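May 2, 2023

Detergent residue trial, continued. Shalini has the Tiwari swatches, I have the Wivberg ones, and we've agreed not to compare until both lots are dry, mostly so we can't argue twice.

Weighed out 500 g of the Allar powder for the stock jar. Balance drifted again. Re-zeroed, drifted, re-zeroed, gave it a stern look, wrote down what it said. Conductivity of the first rinse came out at 181, which would be lovely if the blank hadn't been higher than the sample. Suspect I topped up the blank from the wrong carboy – the labels have gone the colour of weak tea.
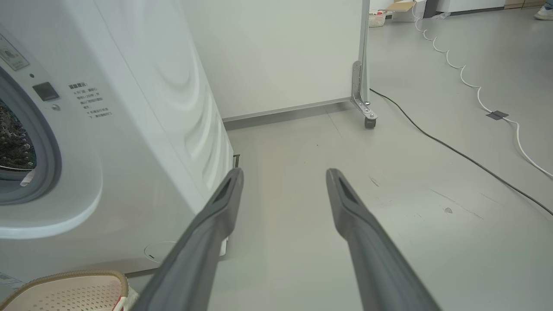 Front loader, door seal and part of the drum.

Colour fastness: the grey Walletti cotton bled onto everything except the strip meant to catch it. Mieczysław says this is normal for Walletti. He said the same about the April batch, and that one dissolved.

Spin settings for the log: all swatches at 1200, not 3,000 as I wrote on the whiteboard. Shalini has corrected it in red and underlined it.

To do: new blank, 2 fresh carboys, ask Mieczysław where the good tongs went. Repeat rinse conductivity before anyone puts 181 in a slide.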